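Toltdale Neighbors Help Board
Home > Household > Laundry and Clothes

How do you fold a raglan shirt so it stays square?

Posted by Despina Sfakianakis
4 March 2024
Viewed 2,203 times

I fold shirts for a living, in the sense that I have a family and they keep wearing them. Regular T-shirts I can do half asleep. Sleeves in, sides in, up from the bottom, done. Long-sleeved button-downs I can do awake. What I can't do, and what has started to bother me more than is healthy, is raglans.

You know the ones. Baseball shirts, more or less, with the body in one color and the sleeves in another, and the seam going from the neck down to the armpit on a slant. There's no shoulder seam. Every set of folding instructions I have ever read starts with "fold in at the middle of the shoulder seam," and I stand there looking for something the shirt doesn't have.

What happens is that I pick a spot by eye, fold one side, pick what I think is the same spot on the other side, fold that, and end up with a shape like a slice of pie. Then the sleeves make a lump in the middle because they're long, and the whole thing leans over in the drawer and takes its neighbors with it. I file them standing up, so one bad fold ruins the row.

Things I have tried:

Folding in half down the middle first, sleeve on sleeve. Tidy for a minute, then a crease straight down the front of the shirt that makes the wearer look like a greeting card.

Rolling. They unroll. My drawer isn't tight enough to hold them and I'm not buying more shirts to fix that.

Hanging them. We have nine inches of closet rod between us and it's spoken for.

One of those plastic flip boards. Mine is a Briltwood, bought in December as a present to myself, and it does fine on short sleeves. On long-sleeved raglans the cuffs hang out the bottom like a tongue.

These are mid-weight cotton knits, men's medium and large, nothing fancy. I'd like to see the collar at the front when it's folded, and I don't want to iron anything. Is there a proper place to make the fold when there's no shoulder seam, and what do I do with all that sleeve?

3 replies

Posted by Cayetano Moya

Just roll it tighter. Put a rubber band on it if it won't stay. I've been doing this for years and I have never once thought about where the seam was.

Comments on this reply

Despina Sfakianakis: I mentioned rolling. I'm picturing a drawer of rubber-banded shirts and it looks like a police evidence room.

Cayetano Moya: It works though

Achilleas Vrettos: Rubber bands leave a mark on knits if you leave them on for a season. Ask me about my good sweatshirt. Or don't.

Posted by Areti Alexiou
Marked as helpful by the original poster

I do the sorting and folding at our clothing exchange, and raglans come through the pile constantly, usually kids' ones, usually with something on the cuff. The trick is to stop looking for the shoulder. Work from the collar.

Start by getting the shirt properly flat. I know everyone says this and everyone skips it. I skipped it for most of my adult life. But a raglan sleeve is cut in one piece with the shoulder, and if the sleeve is pulled up or down even a little, the slanted seam swings with it and you have nothing straight to measure from. So lay it out with the sleeves straight out to the sides, like a big T, and smooth from the chest outward along each arm. Do the hem last. Tug the two bottom corners until they're level with each other, or near enough that you can live with it.
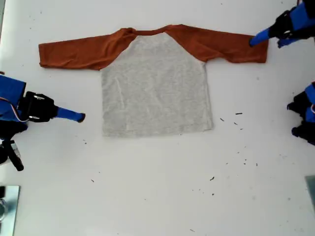
Raglan shirt laid out flat, face-up

Rust sleeves and a light heather grey body make a good shirt to learn on, since you can see where the seams run from across the room. The lower right corner of the hem is sitting a touch high there. It's not much, but a bit of difference at the hem shows up doubled once you fold up from the bottom, so give that corner a pull before you go on. Same with the neckline, which has a small fold bunched on its left side. Flatten it with your palm. If the collar goes in crumpled it comes out crumpled, and the collar is the part you want to look at.

Now turn the whole shirt face-down and smooth it again. Yes, again. I don't enjoy it either.

Put one hand on the collar with your fingers spread flat, so that the side of your thumb is against the edge of the neckline. For an adult medium I leave three fingers' width of fabric outside the collar on each side. That's your fold line. It crosses the slanted seam somewhere along the way, and wherever it crosses is fine. The seam isn't a guide and never agreed to be one.

Fold the first side in along that line, all the way down to the hem, sleeve and all. Your sleeve is now lying across the back of the shirt and sticking out past the other side. Take hold of it where it starts to leave the body, and turn it straight down so it runs along the fold you just made, cuff toward the hem. You'll get a small triangle of doubled fabric up near the top. Press it flat with your hand and forget it.

Second side, same three fingers from the collar, same turn of the sleeve. The two sleeves should now be lying side by side down the back. Don't stack them. Stacked sleeves are your lump. If the shirt is a narrow one and they have to overlap, offset them as much as you can.

For the tongue problem: check the cuffs before you fold up. If a cuff reaches past the hem, turn it back on itself until it sits a couple of inches short. The Briltwood board can't do this because it doesn't know you have long arms.

Then fold up from the hem. For a drawer where things stand on end, I bring the hem up to a few inches below the collar, then fold what's left in half, and in half again if the drawer is shallow. Turn it over and the collar should be at the front edge, where you can see which shirt it is.

A medium takes me less time than typing this did. A large takes the same, with more complaining.

Comments on this reply

Despina Sfakianakis: Three fingers from the collar!! I've done four of them and they are standing up by themselves. I called people into the room. They were polite about it.

Areti Alexiou: Mine have stopped coming when I call.

Fotis Petridis: Whose fingers though? I have hands like oven mitts and my husband's are half the size. We tried it on the same shirt and got two different shirts.

Areti Alexiou: Pick one of you and stick with it. The width only has to match the shirt next to it. If you both fold, cut a strip of cardboard and keep it in the drawer.

Despina Sfakianakis: Does it matter that I go face-down and you laid yours out face-up first?

Areti Alexiou: Face-up first is so I can check the front for stains and missing prints before I bother. At home you presumably know what your family has spilled. Go straight to face-down if you like.

Cayetano Moya: This is a lot of steps for a shirt

Posted by Achilleas Vrettos

Areti's way is the right one and I'd only add some footnotes, having ruined a fair number of knits in my time.

Shake the shirt out by the shoulders while it's still warm from the dryer, then lay it down. If you let it cool in the basket you're folding whatever shape the basket gave it. I lose this race about half the time because the dryer is in the basement and I'm not.

If the hem won't come level however much you tug, the shirt may have twisted in the wash. Cheaper knits do this. Hold it up by the armpits and see whether the side seams hang straight. If one of them is wandering around to the front, that's permanent, more or less, and you should fold it by the collar, accept a crooked hem, and tuck the crooked part inside on the last fold. It will look perfect and only you will know.

For heavy ones (fleece-backed, or the waffle kind), do one fewer fold. They don't want to go into quarters and they'll spring open at you.

I have a Skematska drawer divider, the adjustable type, and a row of raglans finally stays put in it. Before that I used a shoebox with the end cut off, which was every bit as good and had the advantage of being a shoebox. Put the divider a little closer than you think. A loose row slumps however well you folded it, and you'll blame the sleeves.

Also - and I realize this isn't what you asked - if you pack for a trip, the same fold minus the final one lies nicely in the bottom of a suitcase. I once took six of them to Sangkhawat that way and then wore the same two for the entire stay.

Comments on this reply

Despina Sfakianakis: The side seam check explains one shirt in particular that I have been fighting since winter. It goes around like a barber pole. Thank you, I'll stop taking it personally.

Fotis Petridis: Shoebox seconded. Boot box for the larges.

Areti Alexiou: One fewer fold on the waffle ones, agreed. I've had one open up on me slowly from across the table.

Cayetano Moya: Tried the three fingers thing. It's fine. I'm still going to roll mine.

Related in Laundry and Clothes
Fitted sheets, again
Do I have to wash new towels before using them
Drawer dividers for very shallow drawers
What to do with single socks (419 replies, closed)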